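Wie ein Pullover zum Rechteck wird

Falten lernen mit Lurik, dem Wissensheft für Kinder ab 8 Jahren

Ein Pullover ist ein schwieriger Gegenstand. Er besteht aus einem Schlauch für den Körper und zwei dünneren Schläuchen für die Arme. Keiner dieser Teile ist von sich aus flach. Wer ihn in eine Schublade legen will, muss aus drei Schläuchen eine einzige, glatte Form machen. Am besten eignet sich dafür das Rechteck, denn Rechtecke lassen sich ohne Lücken neben- und übereinanderlegen.

Wichtige Wörter

Saum: der untere Rand des Kleidungsstücks. Der Stoff ist dort meistens umgeschlagen und festgenäht.
Falz: die Linie, an der der Stoff umknickt.
Lage: eine Schicht Stoff. Ein flach liegender Pullover hat zwei Lagen, vorne und hinten. Nach jedem Umklappen sind es an der gefalteten Stelle mehr.

Die Unterlage

Zum Falten braucht man eine glatte, feste Fläche, die größer ist als das ausgebreitete Kleidungsstück. Ein Bett ist weniger gut geeignet. Die Matratze gibt nach, und der Falz wird ungenau. Alles andere kommt vorher an den Rand oder in Körbe. Geschirr und Tücher werden getrennt, damit kein Stoff an einem Teller hängen bleibt.

Der erste Falz

Der Pullover wird ausgebreitet und mit der flachen Hand von der Mitte nach außen glatt gestrichen. Danach wird eine Seite der Länge nach über den Körper geklappt. Der Falz verläuft dabei vom Saum in Richtung Schulter. Der Ärmel wandert mit und ragt zunächst schräg über den Rand hinaus. Das ist an dieser Stelle noch kein Fehler, er wird später eingeschlagen. Beim lila Oberteil auf der Marmorfläche ist eine Seite umgeklappt, der andere Ärmel liegt noch ausgestreckt.
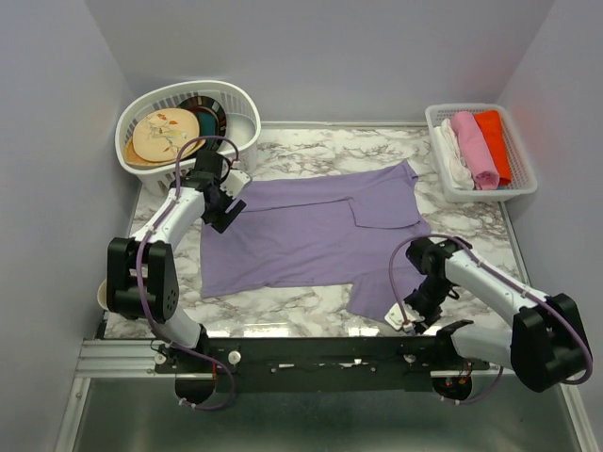 Mahmoud Fahmy wendet ein, dass er immer zuerst beide Ärmel nach innen legt und erst danach die Seiten umklappt. So verrutsche bei ihm weniger, vor allem bei dünnem Stoff.

Beide Reihenfolgen führen zum Rechteck. Entscheidend ist, dass die Seiten am Ende gleich breit eingeschlagen sind. Sonst wird der Stapel auf einer Seite dicker und kippt.

Die weiteren Schritte

Der überstehende Ärmel wird an der Schulter geknickt und parallel zum Falz nach unten gelegt. Dann folgt die zweite Seite auf dieselbe Weise. Jetzt liegt ein langer Streifen auf dem Tisch. Er wird vom Saum aus zur Mitte und noch einmal bis zum Kragen geklappt.

Warum Falten bleiben

Stoff besteht aus Fasern. Werden sie gebogen und gedrückt, verschieben sie sich ein wenig gegeneinander. Bleibt der Druck lange bestehen, kehren sie nicht ganz in ihre alte Lage zurück. Baumwolle knittert deshalb leicht. Wolle ist elastischer und hängt sich oft von selbst wieder aus. Feuchtigkeit und Wärme machen die Fasern beweglicher, und diesen Umstand nutzt das Bügeleisen.

Zum Ausprobieren

Nimm ein Blatt Papier und ein Küchentuch. Falte beide einmal in der Mitte, streiche den Falz fest und klappe sie wieder auf. Lege sie 20 Minuten lang offen hin. Vergleiche dann die beiden Linien und notiere, welche deutlicher zu sehen ist.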